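January 23, 2019

Picking up where I left off before the December break. The salt diary data from the Wurnside group is finally all typed in, 353 people, and I spent most of the morning chasing blanks in the evening blood pressure column (why is it always the evening one?). Most of them were just written on the back of the card, so if you're typing up the next batch, please flip the cards over!

I reran the simple comparison with the cleaned file. The folks who kept lunch under the sodium target still come out a bit lower on the morning reading, but the gap shrank once I took out people who had changed pills during the study. I'm fine with that. I'd much prefer a small difference I believe in, and the old file had two people entered twice, which can't have helped. 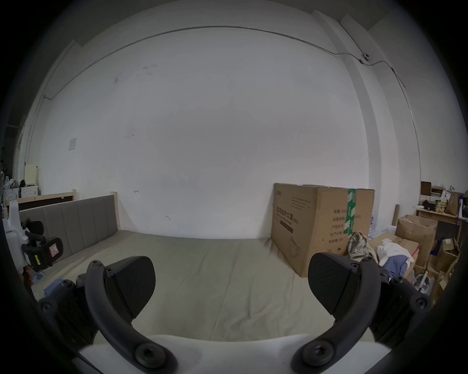 The step counts are another story. Keden set the cutoff at 4000 a day for "mostly sitting" and I just don't love it. Plenty of our people land a hair over it one week and under it the next, so they hop between groups and the lines on the plot cross all over the place. I tried using each person's middle value for the whole stretch and it looks way calmer. Plot is in the shared folder, under Sukska, second tab.

Also, the cuffs. The Kalogeropoulos one reads higher than the old one on my own arm, three tries in a row, same chair, same arm. Could be me and my coffee. I want to do it again before breakfast and write down both numbers side by side.

Still to do: ask Wurnside for the missing consent page, order 300 more diary cards, and fix the axis label that still says "mornig."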